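Dilstead Toy Library Help Desk
Ticket 604
Subject: Sorting boxes for the mixed bin -- holes, sizes, cans, cloths
Status: Open, waiting on one answer
Priority: Normal
Area: Play room, green table

What we were trying to do

We want the mixed bin put away by type at the end of a session, in something small enough to live on the same table. The old way was one deep tub, and everything sank to the bottom of it. The new way is the three cube boxes from the Kelholm craft kit, each with a round hole in the top. Things go in through the hole, the lid stays put, and the colors tell you which box is which. I love this setup and I want to get it right before we copy it for the Onuoha Street branch!

Problem as first reported

1. Bigger soft toys catch at the hole.
2. The hole in the yellow box is getting ragged at the edge.
3. Cloths end up on top of the bin and hide half of what is under them.
4. Drink cans from the recycling game are mixed in with the balls.

The bin and the boxes on the green table:
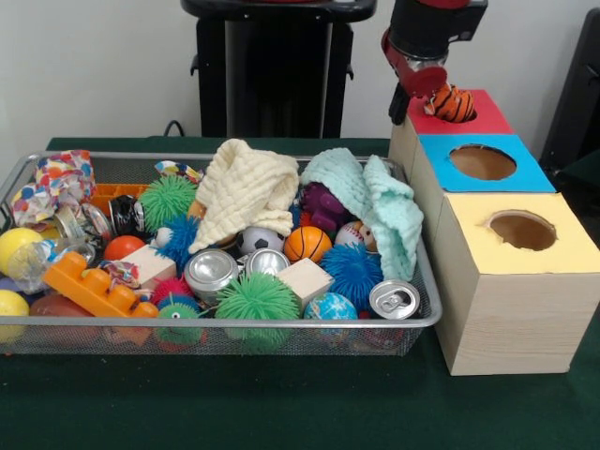
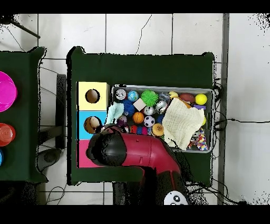
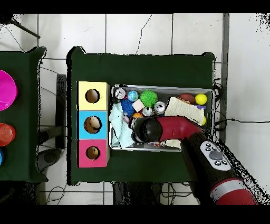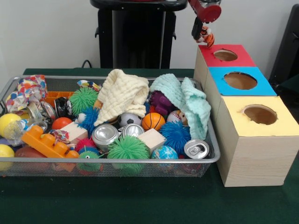 Logged by: the play room desk, Dilstead
Date: 2/9/21
Last edit: same day, after closing

Step 1. Check the holes against the toys.
The striped ball and the tiger plush are the two I use for testing, one firm and one floppy. Both belong in the box with the red top. For the tiger, go tail and legs first and let the head follow. Head first, the legs splay out over the lid and you end up poking them in one by one with a finger. The spiky rubber balls squash a good deal, so try them before you decide a hole is too small. The big orange brick does not squash at all, and I would leave it out of the boxes completely. It can go back on the brick shelf.

Step 2. Trim the ragged edge.
Fine sandpaper wrapped around a marker pen, a few light turns, then a strip of paper tape folded over the cut. I tried this on a spare lid from the same kit and it came out beautifully smooth. Don't use scissors on it. I did that on the first spare and took out a notch you could park a bus in.

Step 3. Get the cloths off the pile.
Lift them out first, before touching anything else. The cream and mint waffle ones hide small things very well, and the purple toy seems to live under the mint one. The polka dot cloth belongs to the dress-up corner, so please send it home. Check the folds for little pieces before it goes.

Step 4. Cans and bottle.
These are part of the recycling game and they should go back in the Jamo crate under the window. The crushed ones are fine to keep as long as there are no sharp edges. Run a thumb around the rim (carefully!) and drop anything nasty in the real recycling.

Step 5. Try a full sort.
Balls in yellow, hard small things in blue, soft toys and anything striped in red. I know the striped rule makes no sense, but the kids asked for it and they remember it better than any label I have ever printed. With the cloths gone first, a full sort took me 27 minutes on my own, and I stopped to admire the toy hamburger for a couple of those.

Results so far
Item 1: fixed by going legs first.
Item 2: repair works on the spare lid, still to do on the real one.
Item 3: fixed, as long as the cloths come out first.
Item 4: fixed, crate is labeled.

Still open
The blue box has the roomiest hole as far as I can tell, so should it take the balls in place of yellow? I could swap them in 2 seconds, but the chart on the wall says yellow, and I would have to redraw it. If anyone at Onuoha Street has a preference, please add it to this ticket before I get the paints out. Also, does anybody have more of the wood-grain paper? The roll we have left won't cover a second set.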